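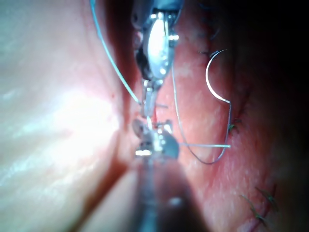
Two metal instruments, nearly tip to tip.

Ulley hospital keeps its weekend surgery hours, for now

Weekend surgery at the Ulley hospital will stay open through the winter after all. The board voted late on 30th November to hold off on a plan that would have sent Saturday and Sunday patients to Skonach, 31 miles up the road.

The vote was 5 to 2. It came after a long, packed meeting with people standing in the hallway and the coffee gone before the first speaker sat down.

Under the plan, first floated in July, the weekend operating room crew would have been cut and the on-call money moved to the day clinic. Board chair Ha-neul Seol had backed it. She switched her vote.

"I heard enough tonight to want better numbers," Seol said. "We had one estimate for ambulance times and it was a summer estimate. That road is not the same road in January."

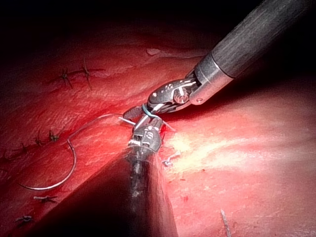
Money is still the problem. The hospital says weekend cover is its most expensive service per patient, and the state grant that helped pay for it has run out. A bridge payment from the Orlandini Fund will carry the crew to spring. After that, no promises. Seol would not rule out a shorter schedule - Saturdays only, maybe - if the fund doesn't renew.

Most of the 92 people who signed up to speak were against the cut. Several were from Sanum, which has no hospital of it's own and would have had the longest drive of anyone. One man read out his wife's discharge papers. Another asked why the parking lot got repaved first, and got a big hand for it. 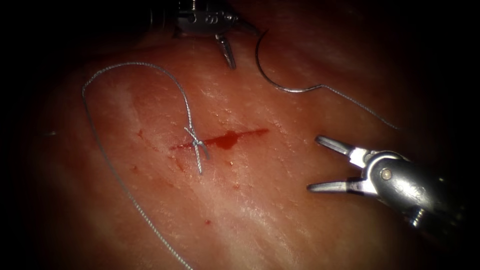 Yu-na Sung, a nurse on the weekend crew, told the board that small wounds make up a good share of what comes thru the door. Kitchen knives, fence wire, a kid and a glass door. A thin cut with a little blood pooled in it and one stitch tied at the end doesn't look like much of a budget item, she said, but somebody has to be there to put in the rest. Sending those patients to Skonach would fill beds there that are already short.

Skonach officials did not speak at the meeting. A written statement said they were "ready to work with Ulley on any outcome."

Staff were told of the vote by email before midnight. Schedules already posted for the holidays stand. The board wants new ambulance figures, winter ones this time, before it takes the plan up again in the spring.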